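Etching on marble, is it worth sealing at all?
Stone & Tile > Countertops

mcarstea
December, 7:14 pm
ok so we put in a marble counter last spring and I already have two dull rings by the sink. lemon juice I think. Installer sealed it with Wirkilora and said good for a year. Is it the sealer that failed or am I missing something? Quote to rehone is 1416 which, no.
Marius

tilegrump
Sealer did its job. Sealer stops stains. Etching is acid eating the polish, totaly different thing. Reseal all you want, you'll still get rings.

ghakim_30
Agree with grump on etch vs stain but don't agree it's a lost cause. Had the same thing on mine, reddish brown with a lot of white veining. Marble polishing powder, wet felt pad, five min per spot. Ondberg makes one, small tub lasts forever. 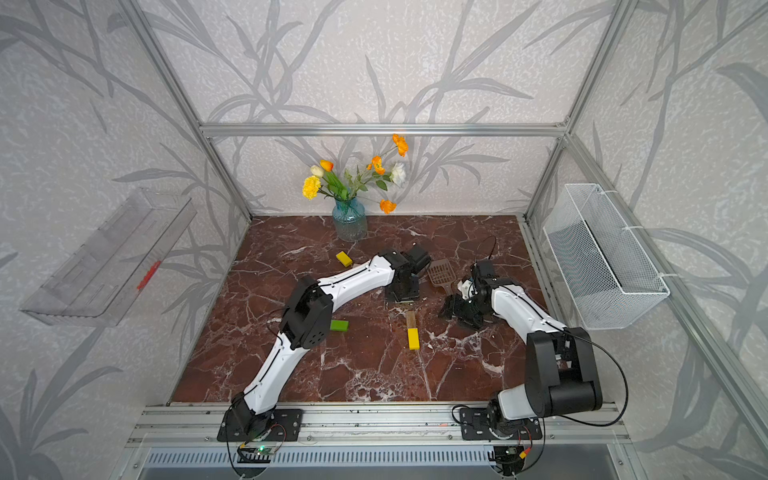
Go easy near the veins, they can be softer than the rest and you'll end up with a dip you can feel with your fingernail. Start somewhere that lives under the toaster. If you can still see the ring after the second pass stop and call somebody.
- Ghada

tilegrump
Powder on dark stone is asking for it. You get a shiny patch in the middle of a not so shiny counter. Seen it plenty.

ghakim_30
Only if yours is honed. He said polish is dull so I'm assuming polished. Marius which is it??

mcarstea
polished. pretty sure. You can see the ceiling light in it

jokex_fan
Jokex stone spray, wipe on wipe off. Used it 7 years on our bathroom vanity

tilegrump
That's a cleaner with wax in it. Hides the ring for a week then you've got wax AND a ring.

jokex_fan
works for me, whatever

furtuna_kitchens
We do repairs at Furtună, mostly restaurants. Two rings I'd try the powder before paying anyone. Strip any wax first with plain acetone on a white rag or the powder just gums up. Also please no vinegar, people keep cleaning marble with vinegar.

mcarstea
uh. my mother in law was here for a month and she cleans everyhting with vinegar

ghakim_30
lol there are your rings

mcarstea
ordered the powder, 30 bucks shipped. will try the toaster corner first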